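Quick writeup from the Denbridge visit, typed up mostly on the train back so forgive the state of it. Went for the pushing demo, stayed for the software talk. Coffee was bad. Parking worse.

Some background for people on the list who haven't followed this. The lab there builds a stack called Skilus – perception, planner and low-level controller under one roof, with a log viewer bolted on top. Samuel is the planner part. It takes a plain typed instruction plus the current camera view and puts out short pushes. No grasping at all, everything is shoved around with a round-ended finger. Sounds limiting until you see how much of the hard stuff is still in there. Contact, friction, things rotating when you wanted them to slide.

We got 17 minutes at the cell before the next group came in. Not enough.
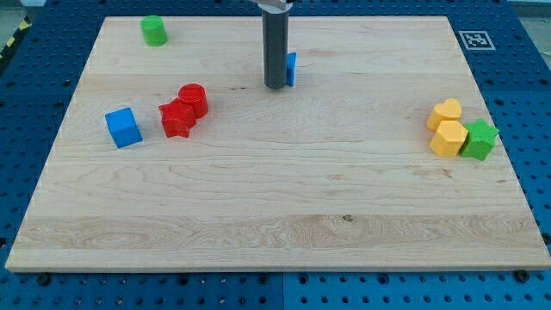
Denbridge, January 9, 2022

Pieces are simple plastic shapes, stars and cylinders and a heart and so on, on a maple board. The board has a lot of figure in the grain and I asked if that bothers the segmentation. Answer was yes, at first, the dark streaks kept coming up as thin objects. They fixed it by training on more wood, not by painting the board. Good, I'd have painted it.

Marker at the far corner of the table is for the camera to table transform. They re-solve it on startup and then leave it alone. I would want it checked during a run too, we had a mount creep on us for a whole spring at Sirkberg and never saw it until the pushes all went wide the same way.

Touching pieces are the sore spot. Two reds up against each other, a cylinder and a star, and the mask wants to be one big red thing. Same with the yellow heart and yellow pentagon, with a green star jammed in next to them. Their tracker carries 2 guesses for a cluster, merged and split, and lets the planner pick a push that would tell them apart. Best idea of the day for me. It costs time though. Replanning runs 3 times a second when the board is spread out and drops off badly with clusters, they were upfront about that.

The small blue block right up against the finger is the other case. Finger hides part of it from the camera, so the pose comes from the last clear view plus a contact model. The blue cube on the left is out on its own and is easy by comparison, but "push the blue one" now has two answers. Samuel asks back when the instruction is unclear, in the terminal, one line. I liked that more than I expected. Somebody in our group wanted it to just guess.

Controller side, less to report. Speed limits are set per push in the config, with a height floor so the fingertip stays off the wood. The floor is one flat number for the entire board, which semed lazy until they showed the board is screwed down to the table and they measure it after any change. Fine.

Tooling – the log viewer is what I'd steal. You scrub back through a run and see the mask, chosen push and predicted end pose side by side, and you can rerun the planner from any step with different settings. We have nothing close. Ours is a folder of text files and a lot of hope.

Didn't get to see the simulator, the machine was busy training. Also didnt get a straight answer on licensing for Skilus. A release is planned for March, planner and viewer first, tracker later if at all.

To do on our side: try the merged/split trick on our old cluster logs, and add a marker check in mid run. Slides are promised, will forward when they come.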